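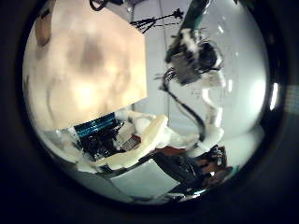 Ülle Rimkutė writes that the goats still pull out more hay than they eat, and that in the morning there is a thick carpet of it under the feeder, already trampled. She asks if we can make the gaps smaller before the kids are born. I think she is right about the carpet, but I am less sure that the gap is the guilty one.

Print | E-mail
Shares: 6

January, morning

Feeder 2 is back from Poltside. I put it on the scale before cleaning, then again after. The grid is straight, the hinges are stiff but they work. One bolt at the left foot was replaced with a wrong size, I changed it back to M8.

What we know until now from the weighing at Poltside, same group of goats, same hay from Lo Presti:

Old open rack: 163 kg given, 71 kg lifted from the floor.
Feeder 2, with tray: 163 kg given, 91 kg lifted from the floor.

So the new one is worse than the old one. I checked the sheet twice and asked Ülle to check it also. She confirmed both lines. The old rack stood against the wall and feeder 2 stood free, so the goats could come from every side. This was not in the plan, and I should have written it in the instructions.
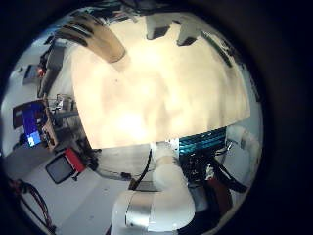
Does the tray keep the hay clean enough to be eaten later?

Only for the first hours. After that the small leaves mix with dust and the goats refuse it, even when they are hungry. Jocelyn Wong emptied the tray at noon and again in the evening, and the noon hay was taken back and the evening hay was not. If we keep the tray, somebody must empty it in the day, and a farm will not do this for long.

Grid

The present gap is 6 cm. In-ho Nam wants 4.5, as on the sheep model from Wollance. My worry is the horned animals. With a smaller gap they cannot put the head inside, this is good, but they begin to hook the horn on the bar and pull, and then the welds are tested every day. I would like first to try the same gap with bars that lean toward the animal at the top. When a goat must eat with the head up and a little inside, she does not step back so often to chew, and it is the stepping back that drops the hay.

I bent one test panel after lunch. The first bend was too sharp and the coating opened on the outside of the curve.

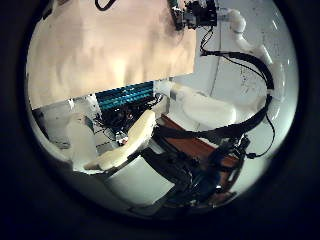
The second bend I made with the bigger roller, and the coating stayed closed. I will leave the panel outside behind the workshop for the winter, the cracked one next to it, and look for rust in spring. Keith Kershaw says the Jarkeck powder is softer when it is fresh, so perhaps I was only too early with the bending. Next time I wait one night more.

Note for whoever takes over the bending: the roller handle is on the wrong side after the repair. Turn it toward the window, not toward the door.

Still open

- Short legs or long legs. Ivone Rezende prefers long, for sweeping under. Long legs drop the hay from higher and it spreads more.
- Lid. Goats stand on it. The hinge must carry a grown animal or there must be no lid.
- Price of the round bar has gone up, ask again at the supplier before we cut.

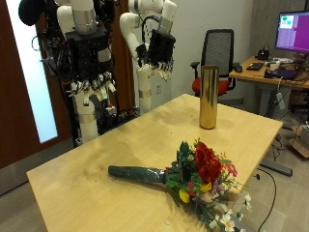
Next trial

Feeder 2 against the wall, no tray, old grid. Then the same place with the leaning grid. One change each time. Hay is weighed in the morning before feeding and the floor hay is lifted at the same hour, shaken, and weighed dry. If it is wet, write "wet" and do not guess.

Ülle can start when I bring the feeder back. I must borrow the trailer and find the long straps.

Comments (0)

Contact the workshop | Copyright, all notes remain with the workshop | Back to top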